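**Module report, part 2: house rules for home robots (draft, needs tidying before Tuesday)**

So, the rules. Our group had to write a short good practice sheet for a two-arm robot doing bedroom jobs. Blankets, bedding, bins. We started from the Brevimstead lab sheet, which is fine but written for benches. Nothing in it on soft stuff at all.

What we kept:

- Clear the work area first, books and small bags included
- Gripper closing force capped at 30, on the Trumeck scale (not newtons, check this)
- Cables on the outside of the arms, never across the work
- Stop button in reach of a person the whole time

What we added:

- Only one arm pulls on bedding at a time, other one holds or waits
- No reaching under a blanket unless a person has checked under it
- Bin jobs and bed jobs are seperate runs. Wipe the fingers in between

Bedroom work, bin and bedding:
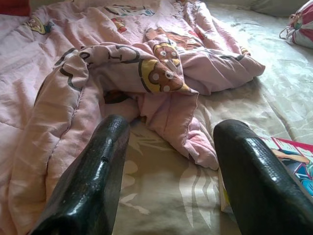
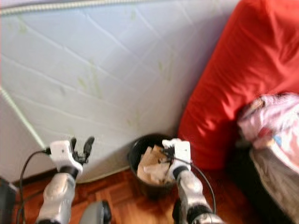
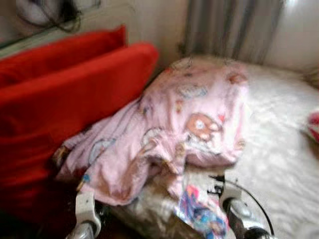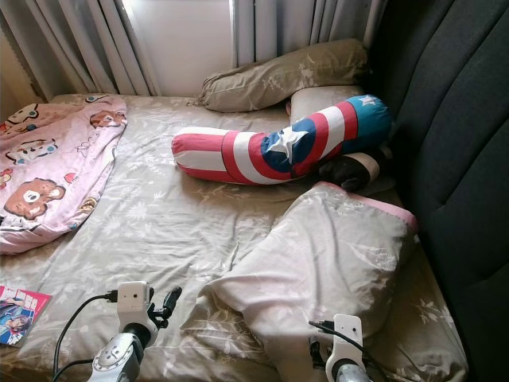
The one-arm rule was the big argument. Half of us said it makes everything too slow, and a duvet needs two hands anyway. Fair. In the end we put in an exception: both arms allowed if speed is at or under 100 mm/s. Still not sure that's the right number, it came from the Cusi manual and that arm is smaller.

Wiping rule was easy, no one objected. Wording needs work though. "Clean" is not a standard. We changed it to "wiped with a fresh cloth, and written in the log".

Log sheet: we use the Tudis template, 4 columns (time, job, who was on the stop button, anything odd). People skip the last column. Maybe make it a tick box plus a line for notes.

Problems with the sheet so far

1. Too long. Over 800 words and it has to go on a wall.
2. Says "operator" in some places and "user" in others, pick one
3. Nothing about pets or children comming in. Needs its own section, I think, not a bullet
4. Force cap has no test method. How would someone check it at home?

To do: cut it to one side of A4, ask the other group to follow it without us in the room, and write down where they get stuck. Refs still to add.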